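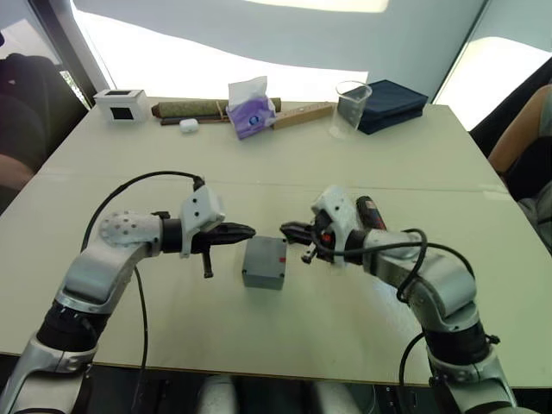

Two arms and a small gray box on the table.

From: Manon Petrenko
To: traleck-makers list
Date: 16 April 2019
Subject: Re: Custom jackets for the winter market

Jörg Kuhlmann wrote:

> Has anyone ordered from Tava yet? You pick a jacket, choose the
> colour of every panel, type in a name for the back and they sew it
> up for you. I'm tempted to get 10 for our stall, but the sizing
> page makes no sense to me. Also, is the designer thing meant to
> crash when you pick mustard?

Hi Jörg,

I ordered one in January, so you can have the benefit of my suffering.

The designer does crash on mustard. It also crashes on teal if you've already done the sleeves, so do the sleeves last and save after every panel. My first try vanished at the collar stage, and the second came back with somebody else's lettering on it. I did think about keeping that one. "Big Trev" has a certain authority.

As for sizing, ignore the letters and go by the chest measurement in the little grey chart at the bottom. I'm a medium everywhere else and a large in Tava, and a friend who bought the Duman cut had to go up twice. It's a neat fit, if you're being kind.

Delivery took 33 days. They tell you 9, but I gather that's when somebody first looks at your order. The jacket itself is lovely, I'll give them that - heavy cotton, straight seams, and the lining is the colour I asked for. I've worn it most days since and only one press stud has gone.

For 10 of them I'd get a quote from Jinex first. You only get seven colours and no live preview, but a person answers the phone, and they'll send you a blank to try on before you commit. They spelled my name right, too, so there's that.

If you do go with Tava, send me your panel colours before you pay. I've seen your scarf.

Manon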